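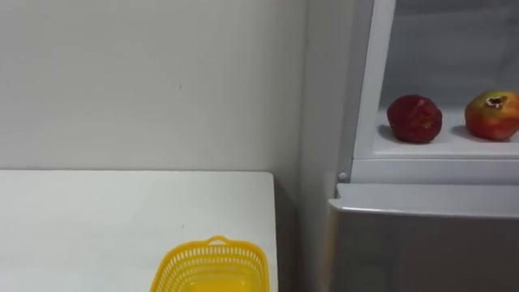 Plullell's market hall will take no more plastic carrier bags from April, after stallholders voted the change through at a short and fairly loud meeting last night. Traders have 21 days to use up what they've got left. After that it's paper, or bring your own — and a yellow plastic basket with a loop handle, rectangular, lattice sides, would do just as well as any cloth bag, the market office says. Anything that holds potatoes.

The hall gets through 600 bags on a busy morning, acording to the office. Most go on fruit and veg. Fish is exempt for now, as is anything sold wet or loose by weight from the cold counters. That exemption gets looked at again in the autumn.

Paper bags will come from Umex, which already supplies the bakery stalls. Price to traders: 7p for the large, less for the small ones. Whether shoppers end up paying that is up to each stall. The Athumani spice stall has said it won't charge. The egg stall wouldn't say either way.

Not everyone is happy. Two of the bigger veg stalls wanted a longer run-in, till after the summer, and said paper is no good in the rain when half the customers walk home up the hill. The vote went against them but they were promised that thicker bags will be tested first — Umex is sending samples next week.

Jukano, the café by the east door, is joining in although it isn't strictly covered by the market rules. Takeaway boxes there switch to card at the same time. Regulars who bring there own cup already get a bit off a tea and that carries on.

Old carriers can be dropped in the bin next to the hall office, any morning before noon. Clean ones only please, no bottles.

Opening hours stay as they are. The car park charge, also down for discussion last night, was put off to the next meeting when time ran out. Stallholders wanting to order paper bags should get their numbers to the office by the end of the month, forms are on the desk.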